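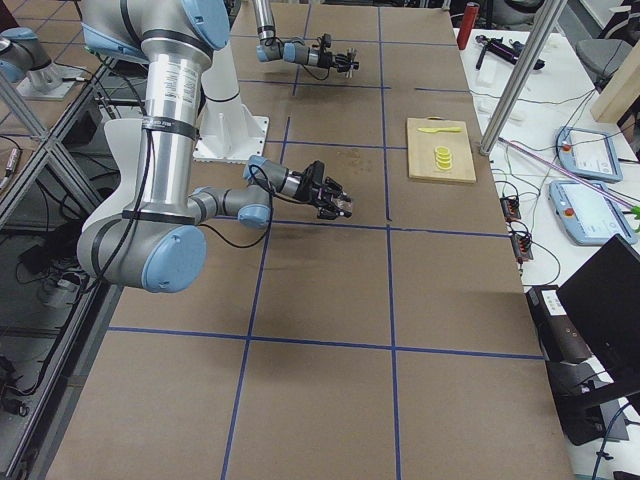

The Miserere of Aurelio Requena, part two

Last time I wrote how I found the name of Aurelio Requena in the index of an old choir library in Marín, and how I asked for a copy and received only the bass part. Several of you wrote to me to ask what happened next. The short answer is that I now have all the voices, and I have spent most of my evenings since February putting them together in one score.

For those who didn't read the first part: Requena was chapel master in Marín for a long time, and he left very little music. The Miserere is the biggest thing of his that I know. It is written for four voices and organ, and it has around 200 bars, depending on how you count the chant verses. As far as I can find, it was never printed. The firm Zalletti announced it in a catalog once, but I have never seen a copy and neither has anybody I have asked.

The other part books came from Gonzalo Barrios. His family kept them in a box with some zarzuela songs and a method for the bandurria. He photographed every page for me and sent them in no order at all, so the first weekend was only sorting. The soprano book is clean and easy. The alto book was used a lot, with pencil on top of pencil, breaths marked in three different hands, and on one page a shopping list. The tenor is copied by a person who was in a hurry. He writes his rests so small that I took several of them for dirt.
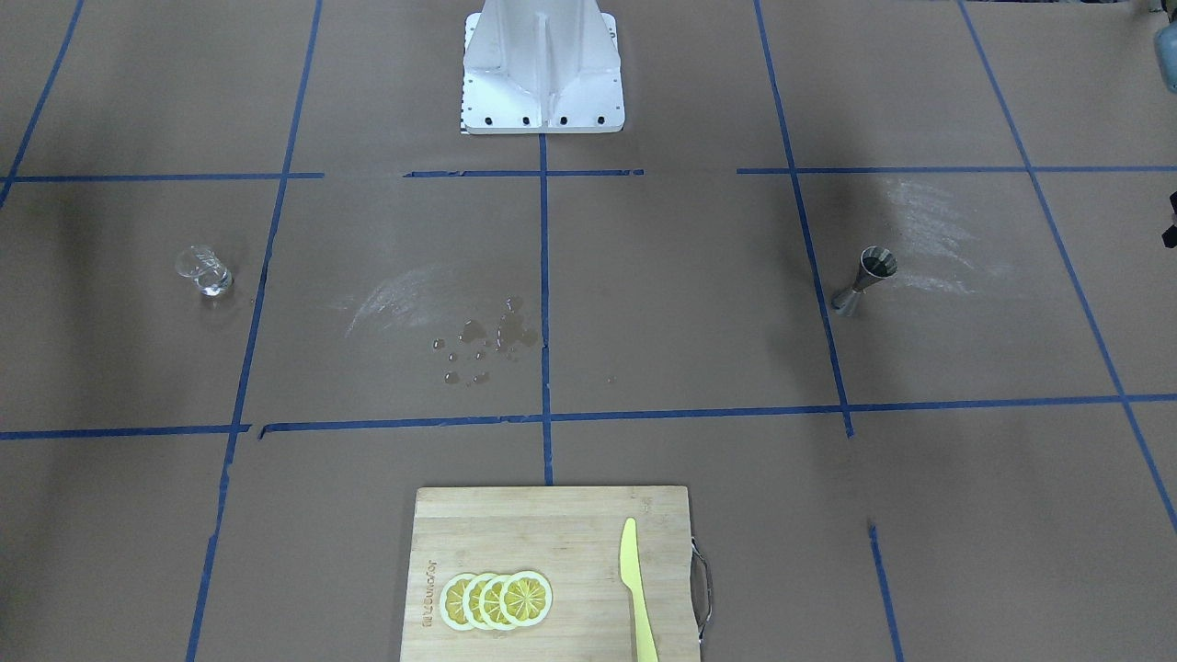 Blue tape on brown paper.

My method is slow, but I trust it. I copy the bass first, the whole movement, with pencil on wide paper. After it I put the soprano, because between the two of them you can already hear where the harmony wants to go. Then the tenor, and at the end the alto, who in this kind of music gets the notes that are left. I know that many people go directly to the computer. I also do it later, but if I type the notes immediately I don't hear them. With the pencil I have the time to sing each one.

The first surprise was in the "Amplius lava me." The bass book has a whole bar of rest that no other voice has. For some days I believed that the copyist made a mistake, and I removed the bar. Then everything fit until the cadence, where the bass arrived early and made a very ugly second with the tenor. So I put the bar back and looked at the organ part again. There is a small fermata there, nearly invisible. The upper voices hold the note and the bass is silent under them. I played it on the piano, very badly, and it is beautiful — the floor goes away for a moment and then comes back.

The second surprise is less beautiful. In the "Cor mundum" the tenor and the soprano move in parallel fifths, two times in the same page. I asked Florencio Paredes, who taught me counterpoint when I had just moved here and who still corrects me by letter. He answered that chapel masters in small towns wrote fast and sang faster, and that I should leave the fifths in peace. I will leave them, with a note in the margin.

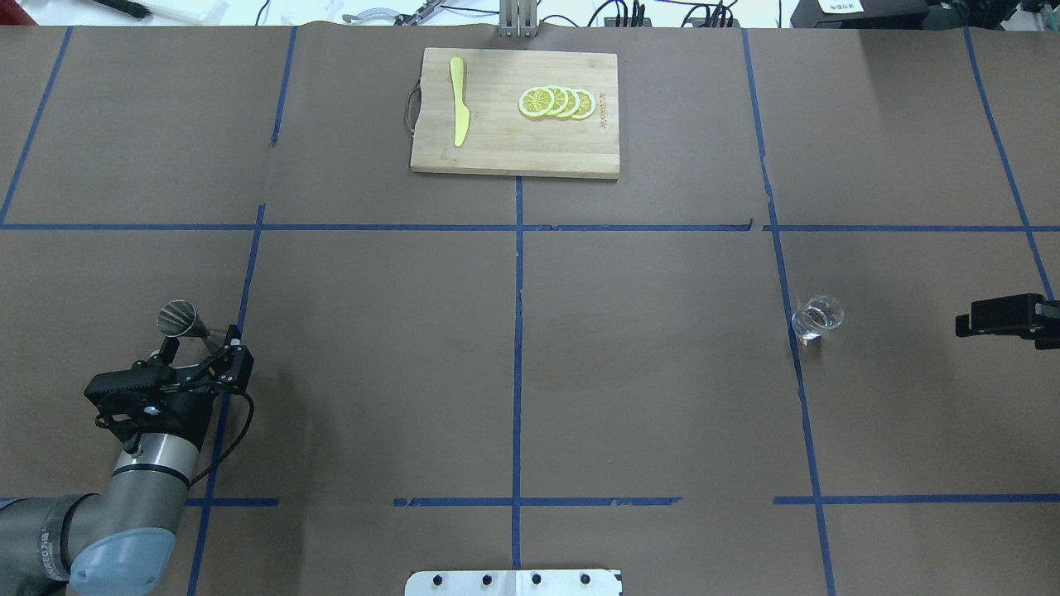

The "Docebo iniquos" is the movement where I have changed my mind most often. It is the only one in which the voices don't walk together. The tenor has the chant in very long notes, from the first bar to the last, and the alto comments on it with short phrases and then stops to breathe. If you look at the blue tape on the brown table, one long line goes over the full width and the lower one is broken in pieces, with small gaps, and this is more or less how the two parts look in my score when I hold it far from my eyes. The tenor must never be heard to breathe. The alto must be heard to breathe, I think, or the text becomes a soup. In my first version I had tied the alto phrases together with slurs to make them more elegant. I have now taken out all the slurs.

There is also a question of pitch. The organ part is written a tone lower than the voices, so either the organ was high or the choir was asked to transpose. Sofia Pacheco, who plays for us in Balby, believes in the first possibility. I believe in the second one on the days when our sopranos have a cold. For the moment I prepare the score at the lower pitch, and I will put the original clefs at the beginning of each movement so that anyone can disagree with me.
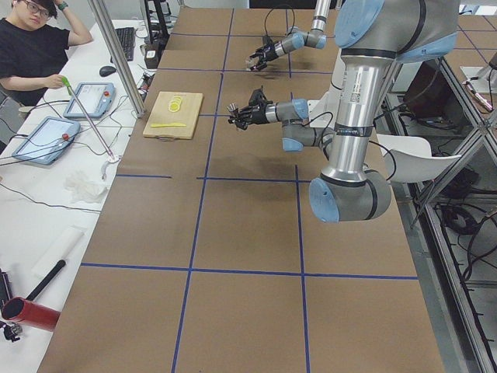

The first reading

We sang it on Tuesday, at the end of the normal rehearsal, only five of us because the others had to take the last bus. Two sopranos, one alto, one tenor, and myself on the bass. I had printed the first movement and the "Docebo." Sofia played a soft eight-foot stop and didn't use the pedals.

I would like to say that it went well. The first movement did. It is in blocks, like a hymn, and everybody who has sung in a church can read it. When we came to the silent bar I had forgotten to warn the others, and the tenor looked at me as if I was lost. We did it again and he smiled.

The "Docebo" fell apart at bar nineteen, then again at bar nineteen, and then at bar twenty-six. I found the reason at home. In my score the alto enters one half note late after the second rest, so it was my copying mistake and I have to apologize to our alto, who sang exactly what she had in front of her. If you downloaded the draft from my last post, please correct it: the entry on "impii" comes on the second half of the bar.

What comes now

I still need to solve the last page of the organ part, where the corner of the paper is missing and with it the left hand of the final chord. Aurelio Carretero has offered to compare it with another piece by the same copyist. If he can't find anything, I will write the chord in small notes and in brackets. I would choose the fifth without the third, but I accept other opinions.

The reading with the full choir will be at Wuvamgate, in the small room with the good harmonium and the bad heating. Bring a pencil. The corrected score of the first movement is already in the downloads page, and I will add the "Docebo" when I have sung through the alto part one more time, slowly, with the window closed.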